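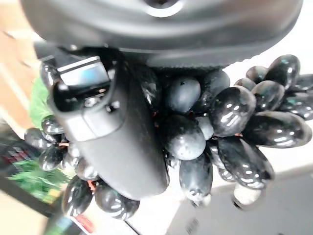 Chapter 5

Table Grapes: Bloom, Berry and Bunch

A bunch of grapes loses value a little each time it is touched. The buyer in a market does not always know why one bunch looks fresh and another looks tired, but very often the difference is in the bloom, the thin layer of wax which the berry makes on its own skin. On a dark grape this layer is easy to study. Some berries in the same bunch are glossy and give back the light in bright white spots, while others keep a dull, bluish-gray surface with small pale flecks. The student should learn to see both kinds before learning any rule about picking, packing or storage.

In the earlier chapters we followed the vine from winter pruning to the time when the berries change color. Now we come to the fruit itself, and to the work of the packing house. This chapter is shorter than Chapter 4, but it has more practical exercises, and we ask the teacher to plan for at least one visit to a place where grapes are packed.

What you will learn in this chapter

How the skin of the berry is built, and where the bloom is found
How to describe the shape, color and surface of a berry in the correct words
How to judge a whole bunch, including the stem
How to trim and pack a bunch with little damage
How to keep a simple record of quality for each lot

Words to know: bloom, berry, bunch, rachis, pedicel, shatter, trimming, lot

5.1 The skin and the bloom

The skin of a grape has several layers of cells. Over the outer cells there is a cuticle, and the outermost part of the cuticle is wax. This wax is made of very small plates, which scatter the light. For this reason a berry with complete bloom looks dusty or matte. When the plates are rubbed or pressed flat, the light is returned in one direction and the skin looks shiny.

Many beginners think that the bloom is dust, or something left from spraying. Spray can indeed leave marks on fruit, but these are usually found as spots or as dried drops, often at the lower end of the berry where liquid collects. Bloom belongs to the plant. It slows the loss of water from the berry, and it helps rain to run off the skin.

A shiny berry is not a bad berry. It can be as sweet and as firm as its neighbor. But it tells us that we should ask how the bunch was handled, and also which variety it is, as varieties differ in the amount of wax they produce.

5.2 The shape of the berry

Berries are described as round, oval, elongated or finger-shaped, with some names between these. One bunch may carry more than one shape. A berry which grew in a tight place, pressed by others, may be shorter than the rest. In your notes, write the shape that most of the berries have, and then mention the exceptions.

Noura Farah kept such notes during her years at the Chamoun packing house. In one season she described 408 bunches of a black variety by hand, and on 78 of them she wrote the same short remark: "bloom lost on shoulder." The shoulder is the upper and wider part of the bunch. Her colleague Fouad Zein compared the remark with the work sheets and found that most of these bunches had been lifted by the shoulder and not by the stem. We will return to their notes in section 5.4.

Before you read further

Get one bunch of dark grapes, if possible nearly 500 grams in weight. Hold it by the stem only and look at it near a window. Choose one berry with heavy bloom and rub half of it softly with a dry finger. Compare the two halves and write two or three sentences in your notebook. Put the bunch in a cool place without washing it, and look at the same berry again the next day. You will need these sentences for Exercise 2.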